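Biblioteca técnica > Mantenimiento de celdas > Capítulo 7

Octubre. Por Orest Koval

Capítulo 7. El cableado de una celda de dos brazos

Cuando entré en el taller de Dirkthorpe, mi maestro Ravindra Sisodia me tuvo una semana entera mirando cables, y confieso que me aburrí muchísimo (¡y cuánto se lo agradezco hoy!). En este capítulo revisaremos con calma la celda Skaltik: primero las bases y sus tornillos, luego los mazos y, al final, los conectores de la muñeca. Tenga a mano el cuaderno de horas, porque la revisión se hace cada 500 y conviene anotarla el mismo día, aunque sea viernes y apetezca marcharse.

Antes de tocar nada, corte la alimentación y lleve cada codo a 90 grados.
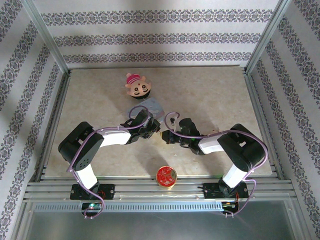 El cable que más sufre es el de la muñeca, y con él vamos a empezar. Necesita holgura para acompañar el giro, pero sin llegar a engancharse. Fíjese en los bucles morados que se alzan sobre las pinzas, y en las pequeñas bridas blancas que sujetan el cable a los eslabones: son esas bridas las que repasaremos una por una, desde la placa negra de la base hacia arriba, tirando suavemente con dos dedos.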